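Zonitent Uvuveck table paper, 174 sheets: review
Posted Tuesday, August 18, 2026
Rating: 4 out of 5

I have now spent a whole summer with opinions about paper, and I would like to get them out of the house.

The Uvuveck is a stack of large white sheets that you put on a table so that whatever you do next happens to the paper. Zonitent calls it a "surface refresh system". It's paper. It comes flat in a long box, 174 sheets to the box, each one 1,615 mm on the long side, and the box is heavy enough that the courier left it on the wrong side of the gate and drove off looking pleased.

I bought it in May after giving up on wipe-clean tablecloths. I have owned several and wiped them all, and none came clean, turmeric being what it is. The plan was to have something under the cooking, the repotting, the wrapping and the occasional bit of gluing, and then to fold the whole mess inwards and drop it in the bin without having to look at it.

First impressions. The box opens along the long edge with a tear strip, and the tear strip tears in every direction apart from the one printed on it. Mine now shuts with a clothes peg. The sheets inside are fine. They're smooth, they are a sort of cool greyish white and they have no pattern on them, for which I could kiss somebody. The last lot I tried had little lemons all over it, and I kept trying to pick them up.

Laying one out is a job for one person with long arms. You pull a sheet from the top, walk it across the table and let it drop, and it stays put fairly well on a smooth surface unless there's a window open. Because it's packed flat there's no curl to fight. Anyone who has ever held down a length of lining paper with a mug, a stapler and an elbow will know what that's worth.

Now the sizing. Zonitent says it suits "most domestic tables", and I suppose mine must be one of the others. Put it flush at one end and I get a strip of bare wood at the other, right where I always end up putting the spoon. You can lay a second sheet to cover the gap, and then there's an overlap, and crumbs go under overlaps by some law of nature. I did that for a fortnight before I gave in and moved the spoon.

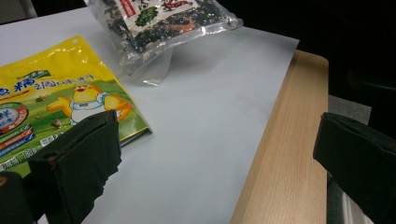

Paper down, chicken on duty. The uncovered bit is to the right of the sheet.

The yellow and green packet is seasoning, by the way, and comes out for soup, fried rice and most things that went wrong earlier in the day. I'm fond of the chick on the front, who has his wings out like a head waiter and seems more confident about dinner than I usually am. I mention it mainly for the powder question. Fine stuff spilled on this paper is easy to get back. You lift two edges, it runs to the middle, and you can tip it into a bowl if your standards are like mine. Flour, salt, sugar and seasoning all behaved. Sesame seeds went everywhere, but I've never met a surface that could manage sesame seeds.

Wet things are where the paper starts to lose its nerve. A few drips of soy sauce sat there long enough for me to find a cloth. A proper puddle went through in the time it took to answer the door, and I came back to a brown patch on the sheet and a matching one underneath. The table has a slight gloss to it and wiped clean, so no harm done. I'd think twice on bare oiled wood, or on anything you inherited and are expected to have opinions about. Doubling up helps. It also gets through the box twice as fast, which I suspect has not escaped Zonitent.

It takes pencil and biro nicely. I've started writing the recipe straight on to the sheet next to the chopping board, and it has been the best thing about the whole purchase, even though it isn't mentioned anywhere on the box. The shopping list goes in the corner. The one drawback is that the shopping list then goes in the bin with the onion skins, and I have stood in a shop trying to remember the bottom half of it more than once. Felt tip bleeds through, so no felt tip.

Cutting it down is simple enough. It creases sharply and tears along the crease if you hold a ruler on it. I used a few half sheets to line a drawer and another for wrapping a birthday present, which came out looking like a parcel from the hospital until I put some ribbon on it.

I did try the obvious rival. The Tivano roll is cheaper and comes on a stand with a cutter bar, so in theory you can have any length you like. In practice you have any length the cutter bar likes. It's also narrower, and it curls back at you like a cat being put in a carrier. If you only want to cover a worktop, get the Tivano and keep the change. For a table I'd pick the Uvuveck every time. I looked at the Zwahlen sheets as well, and those have a waxy backing that would have seen off my puddle, but you can't write on them and they're priced as though somebody had signed them.

A word about storage. The box is longer than any cupboard I own. It has lived behind the sofa, under the bed and, for one bad week, upright in the hall, where it fell on people. It is now on top of the wardrobe, so fetching a sheet needs a chair, so I take down several at once and keep them folded in the kitchen. They come out with a cross-shaped crease and a small hill in the middle. Round things roll off the hill.

Good points: lies flat, plain white, pleasant to write on, folds up neatly round a mess.

Bad points: a bit short for my table, hopeless tear strip, lets go of liquids, box the size of a canoe.

I've taken one point off for the length and the box between them, and if they ever do a longer sheet the box will presumably get worse. I'm still buying another when this one runs out. At the current rate that should be just before Christmas, and I'm going to measure the wardrobe first.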